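Steltamgate Reading Rooms – progress report, August 2024

Prepared by Aoife Kavanagh for Eimear Moriarty, Becerra Fund

1. Lending and visits

The number of loans in this period was 1,502. In the period before it was 1,124, so we are pleased with the growth. Most of the increase comes from large-print novels and from the local history shelf, which Senan Rafferty put in order during the spring. Children's loans stayed the same, and we had hoped for more there.

The catalogue was moved to Altora. The work took longer than we planned – many old records had no author, or the author was written in two ways. The records for the Ekden branch are still not complete.

2. Reading groups

Three groups are now meeting. The evening group has 15 members and a short waiting list. Donal Ó Dálaigh leads the group for readers who learn English as adults, and he asks that we buy shorter books with a good story, because the present ones are written for children and his readers do not enjoy them.

Table and white cup
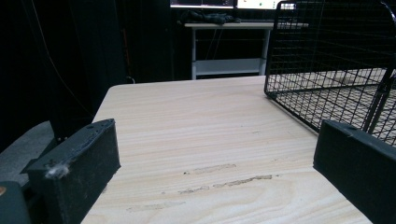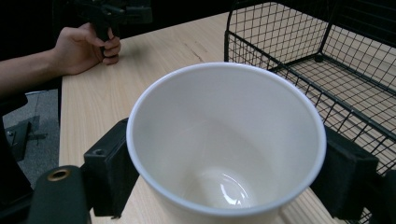
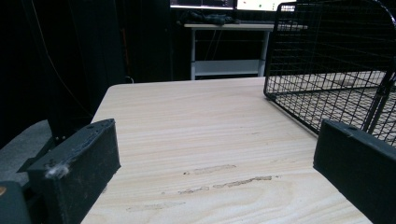 The afternoon group changed its hour twice and lost a few people by this. We have now fixed the hour until December and printed it on the membership card.

3. Spending

The book budget is spent as agreed. The heating line is lower than planned, and we ask for permission to use the remaining money for audio books. Eimear Kinsella has sent the list of titles separately, with two prices for each.

4. Difficulties

The delivery van to Ekden was out of service for part of the period, and reserved books arrived late. Some readers complained, and I wrote to each of them. A second driver is now on the insurance.

5. Next period

We will finish the Ekden records and open the new children's hour. The next report will be sent in December.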